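Ticket 538
Status: Resolved
Category: Undergraduate research / symposium submissions
Opened by: Rianne Hendriks, Villalobos College, Theatre and Film
Assigned to: Fidelina Castaño, Wetgate support
Opened: Friday, June 7, 2024

Subject: Student co-authors disappear from the abstract after faculty approval

Rianne Hendriks
Good morning. I am the faculty mentor for the summer research group in Theatre and Film, and I also manage the symposium submissions for our department. We have a problem with the abstracts in Wetgate.

When a student submits an abstract with more than one author, everything looks correct in the draft. All names are in the list and in the right order. Then I approve it as mentor, and after the approval only the first student is left. The other students also lose access to the project page. They get the message "You are not a member of this project."

The project I noticed it with is called Tinley, a study of amateur theatre programs between the two wars. It has three student authors and one mentor. In March we used the same system for the funding proposals and there the names stayed where they were.

What I tried already:
Logged out and logged in again.
Another browser.
Removed my approval, added the students again, approved again. Same result.
Asked the first student to add the others from her side. She can do it, but the names are gone when I approve.

It is important for us that the students are all named, for the program book and also because the grant is for collaborative work.

Fidelina Castaño
Hello Rianne, thank you for the clear list. I can see the Tinley record and its history. Two questions:

1. Did the missing students accept their co-author invitation by e-mail before you approved?
2. Do you approve from the mentor page or from the link in the notification e-mail?

Please do not approve any other group abstracts for the moment. The drafts are safe as they are.

Rianne Hendriks
1. They say they never received an invitation. I asked both of them to look in spam also.
2. From the link in the e-mail. I did not know there was a mentor page, I must admit.

Fidelina Castaño
That helps. The invitations were created but not sent. Your department was moved to the new address domain in spring, and the student directory in Wetgate still has the old addresses for everybody who joined before the move. The first author is fine, she made her account later.

When the mentor approves through the e-mail link, the system locks the author list and keeps only confirmed authors. On the mentor page you would have seen a warning about pending authors first. The e-mail link skips this warning, and I have reported that separately as a bug.

Could you try the following on Tinley?

Open Mentor, then Projects, then Tinley.
Choose "Return to authors." Do not choose "Withdraw," it would remove the time stamp of the submission.
Let the first student open Authors and enter the new addresses.
Press "Resend invitations" and wait until both names show "Confirmed."
Approve from the mentor page.

Rianne Hendriks
I did the steps. One student is confirmed and I can see her name. The other one clicked on the link and got "This invitation has expired." He clicked within 5 minutes, so I do not think it is his fault.

Fidelina Castaño
He has two accounts now, old address and new address, and the invitation is tied to the old one. I merged them. Please have him log out completely, then use the same link again.

Rianne Hendriks
Now it works. All three are confirmed, I approved from the mentor page, and the names are still there after I reloaded. The order of the names had changed to alphabetical, but I could drag them back before the approval.

Two more things, if I may ask in the same ticket. We have 9 other group abstracts waiting. Must I do all the steps for each? And the Cletden group could not upload their appendix. The upload bar goes to the end and then starts again from zero.

Fidelina Castaño
No, I ran the address update for your whole department, so for the others you only press "Resend invitations" and check that all authors are confirmed before you approve.

For Cletden: the limit for an appendix is 25 MB and their file is larger. There should be an error message and there is none - I added this to the bug report. They can split the file, or export the images at a smaller size.

Rianne Hendriks
Cletden exported it again and the upload is complete. I opened the appendix from my side and the pages are all readable. The other groups are resending their invitations today, and I will use only the mentor page from now on. You can close the ticket. Thank you for your patience with my many questions.

Fidelina Castaño
Closing as resolved. The address update is done for your department, and the e-mail link bug stays open on our side. If an author goes missing again, reply to this ticket and it will reopen by itself.

Attachments (1)

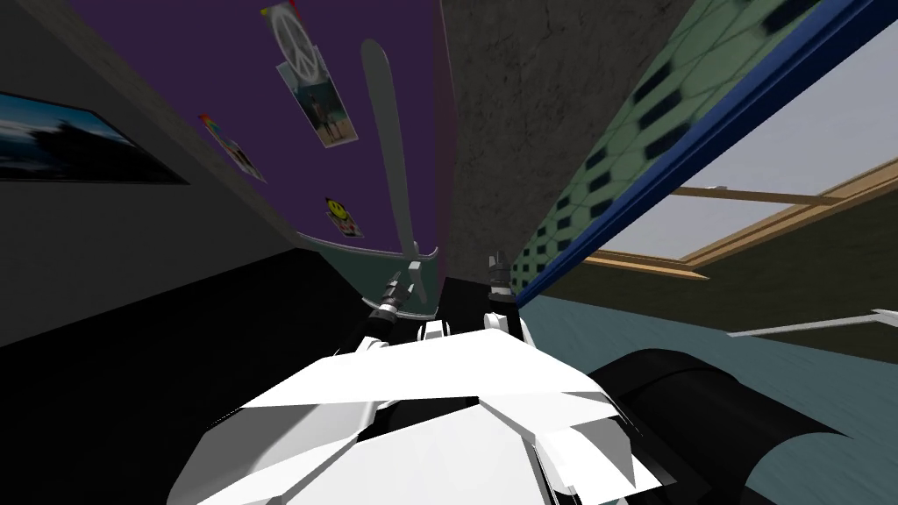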